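Small drawstring bags for travel toiletries - converts?
Udenton Crafts and Packing Board, General Chat

gumleaf_jo
Posted Aug 19, 2021
OK, I am completely sold on little fabric drawstring bags and I need to tell someone! I used to have one giant zip-up toiletries case with everything sloshing around in it. Then I ran up a stack of bags from the remnant bin at Picard (all leftover cotton, grand total of 5 dollars) and now every category has its own colour. Face stuff, teeth stuff, first aid, hair. It's brilliant. Anyone else doing this?

stedano_sews
Yes!! Orange for me, always orange, you can find it at the bottom of a dark backpack. I cut mine 200 mm wide, which takes a full-size tube of hand cream standing up with room for a lip balm beside it.

Efe Danladi
I'll be the grump. Fabric is lovely until a lid pops. I had sunscreen go through a cotton bag and into a good jumper on the way to my sister's, and it never came out. Clear zip bags for anything that squirts, please.

gumleaf_jo
Fair call, but a zip bag can go inside the pretty bag! Best of both. I'm doing gift ones for my cousins too, orange with a black drawstring, and a tube of something nice goes in each.
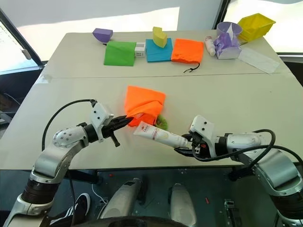 Which way up should a tube go in a drawstring bag?
Cap first, so the crimped end sits at the top near the cord and you can grab it easily.

stedano_sews
Hmm, I go the other way. Cap at the top means I can flip it open without taking the tube out. And if you've got a screw cap you can check it's done up tight before you pull the cord.

Efe Danladi
Cap up for me as well, jumper trauma. Though I'll admit the colours are growing on me. What cord are you both using? My last lot frayed after one trip.

gumleaf_jo
The Gamavier polyester one, 50 metre roll, black. Melt the ends with a lighter for a second and they stay neat. I've still got heaps left - happy to post you a couple of metres, Efe, just message me your favourite colour and I'll throw in a bag!

Efe Danladi
Green, then. Thank you. It's still getting a zip bag inside.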